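Theatre and Performance | Courses | Community

Evening acting course for beginners to return in March

The Räsänen Studio Theatre will run its introductory acting course again from March, following a strong response to the autumn programme. Classes will be held on Tuesday evenings over nine weeks, and places are open to adults with no previous experience of the stage.

The course will be led by Lleucu Hughes, who has taught voice and movement at the theatre for seven years. It will cover the basic skills needed to work on a scripted scene, including breathing, listening, learning lines and moving with purpose. Each class will last two hours, with a short break. Students will work in pairs for the first half of the course and in larger groups after that.

Enrolment is limited to 14 students. The theatre said the limit had been set so that every member of the class would have time to rehearse with the tutor each week. A waiting list will be kept, and those who were not offered a place in the autumn will be contacted first.

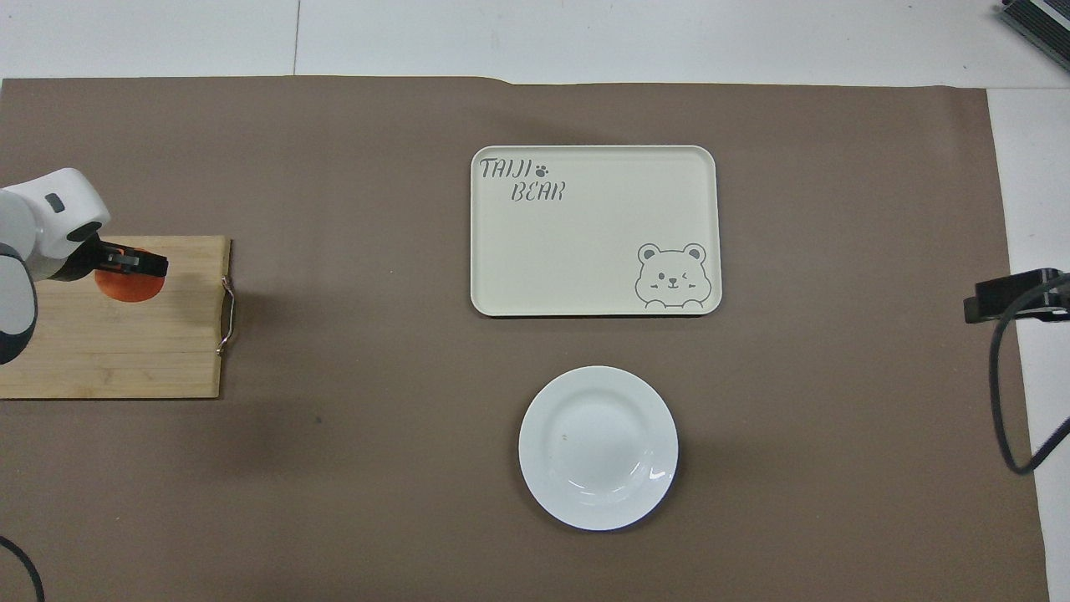

The main change from the autumn is the choice of material. Students previously worked on short speeches, which they prepared alone and presented in the final class. The new course will use scenes for two and three actors, drawn from modern plays and from new writing sent in by local authors. Ms Hughes said that many beginners found a long speech harder than a conversation, and that working with a partner gave them something to respond to.

"A speech leaves you on your own with your nerves," she said. "In a scene there is another person looking at you and waiting for an answer, and most people forget to be frightened quite quickly. We will still do some solo work — it is useful, and a number of students asked for it — but it will come later in the course."

Noreen Hayes, head of learning at the theatre, said the decision had been taken after students were asked for their views at the end of the autumn term. Over 630 people have now taken part in the theatre's adult classes, she said, and a growing number go on to join an amateur company or to enrol on a longer course. The theatre does not hold auditions for the introductory course and has no plans to do so.

The final class will take the form of an open rehearsal in the upstairs studio. Students may each invite two guests. There will be no costumes and very little furniture, and scripts may be carried by those who wish to do so. The theatre said that taking part in the open rehearsal was encouraged but was not a condition of enrolment.
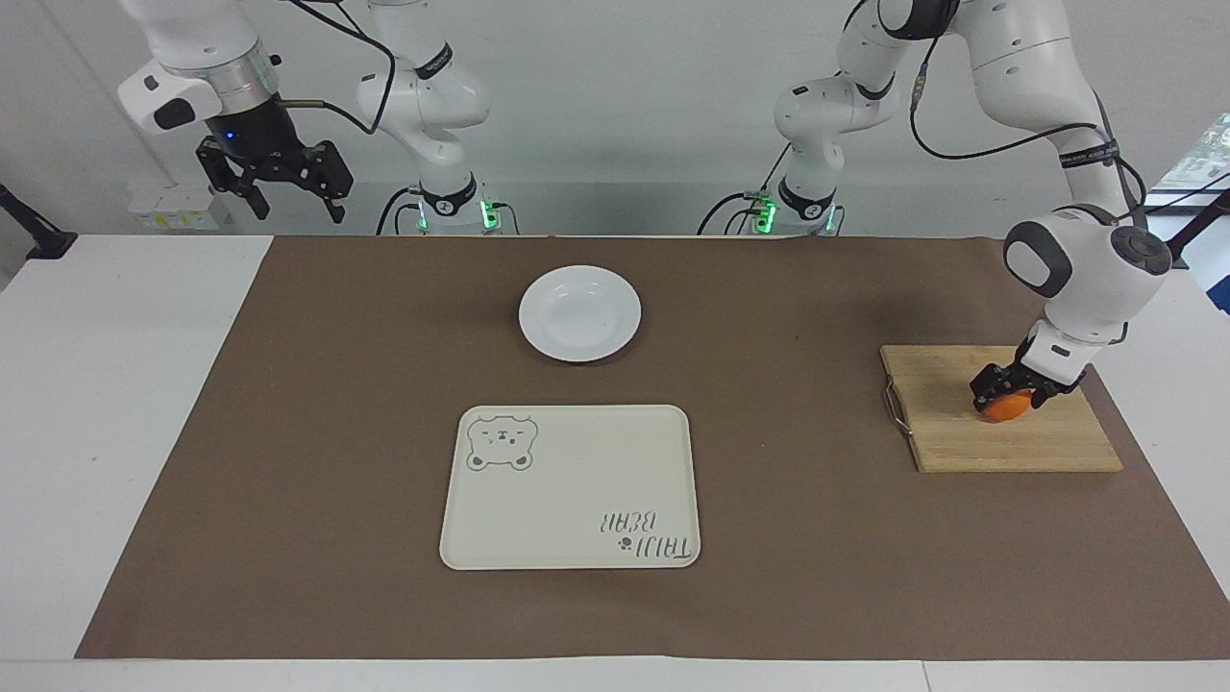
Firdevs Tatlı said the open rehearsal had been the part of the autumn course she dreaded most, and that she would now advise new students not to miss it. "I had not stood up in front of people since I was at school," she said. "I lost my place once, my partner waited, and we carried on. I would have liked a few more weeks of scene work before we got there, so I am glad to see the change."

A second course, for those who have completed the introduction or who have similar experience elsewhere, is planned for later in the year. It will be taught by Kathleen Quinlan and will look at how a longer piece is rehearsed from the first reading to performance. Dates and fees have not yet been confirmed. Anyone who is unsure which course would suit them is invited to speak to the learning office before applying.

Fees for the introductory course are unchanged from the autumn and may be paid in two parts. A reduced rate is offered to students in full-time education, people receiving benefits and those over the age of 65. The theatre also holds a small number of free places, for which a separate form is needed. Requests for free places are treated in confidence and do not affect an applicant's position on the list.

The upstairs studio can be reached by lift, and a hearing loop is fitted in the room. Scripts can be supplied in large print or sent in advance to students who would find this helpful. Students should wear comfortable clothes and flat shoes.

Application forms are available from the box office and from the learning pages of the theatre's website. Questions about the course should be sent to Niamh Duggan in the learning office, which is open on weekdays until 5pm.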